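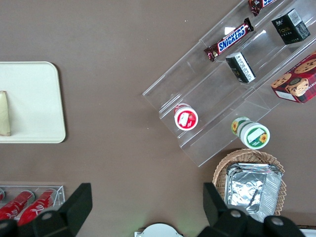
Last changed: October 16, 2021

Snack table questions, answered by Kylie Gilchrist

Where did you get the clear steps?
I get this one a lot! They're an acrylic display stand I ordered from Droketti. I think it's meant for perfume or little figurines, but a Snickers bar fits across a step just fine.

Doesn't everything slide off?
Flat things stay put. Round things are the problem, so I either stand them upright or give up and lay them on their side (see the green and white one). My cousin swears by museum putty. I haven't tried it.

Why are the cans lying down?
They're in their own clear holder, and I can grab one without knocking over its neighbors. I used to stack them in the fridge door, and it was a mess every single time.

What's with the foil trays?
Those are for guests! People fill one up and wander off with it. I keep the stack in a wicker basket from a yard sale in June, 4 dollars, and I'm still so pleased with it.

How much do you spend?
The last restock was almost 35 dollars, and that was me being good.

Do you put out real food too?
Sometimes a wrapped sandwich or whatever I picked up that day goes on the cream tray, off to the left. It gets its own spot so it doesn't end up under the candy.

How do you clean the acrylic?
Dish soap, warm water, soft cloth. I tried glass cleaner once on an older stand and it went cloudy, so I don't do that anymore.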